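**Bilumdale Repair and Reuse Scheme: progress report, September**
To: Jacinto Alvarado, grants officer 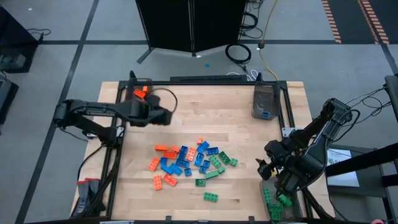
*Light wooden worktable with plank seams, Bilumdale.*

You asked for a plain account of how the money is going, so I've kept the good news and the doubtful news in the same document.

### Spending

Of the 3,000 released at the start of the period, 800 is unspent. On paper that looks like thrift. Most of it was meant for van hire between Bilumdale and Grullness, and the van hire didn't happen as the Grullness sessions were called off twice when the hall double-booked us. I would like to carry the 800 forward but can't yet show you a firm booking to set against it.

### Repairs

The headline figure in our last newsletter was 100 items brought in. I didn't write that line and I'm not very comfortable with it. It counts everything put on the desk, including things taken straight home again when the owner heard how long the wait was. It also counts a kettle from Ekley twice, under two spellings of the same surname. Please don't quote it.

What I can stand behind is the signed job sheets. They show that lamps and small kitchen goods get mended and that anything with a sealed battery mostly doesn't. We were told at the planning stage that training would fix this. Thirteen people have now done the training and the sealed batteries are as sealed as ever.

### Waste saved

The bid promised a weight of goods kept out of the tip. I have left that box blank. The method we were given assumes every mended toaster stops somebody buying a new one, and I don't believe it – two of our regulars told me they had bought the new one already and wanted the old one for the caravan. If you need a figure for your own returns, I would ask that it goes in with that warning beside it.

### Wattimena

The plan was to open a second weekly session at Wattimena before winter. The parish there is keen and has offered a room free of charge. I have been to two meetings and heard a lot of support from people who already come to Bilumdale. New faces were few. My worry is that we would split one decent session into two thin ones and report it as growth.

I suggest a trial of four sessions, with sign-in sheets asking where people have travelled from, before anyone prints a leaflet.

### Next period

- Get the Grullness hall dates in writing, or drop Grullness.
- Stop taking in sealed-battery items until a repairer can show one working a month later.
- Count job sheets only, starting now.
- Ring owners back after a month. We said we would do this in the bid and so far we haven't.

I'd welcome your answer on the carry-forward first, as the Grullness hall wants a deposit.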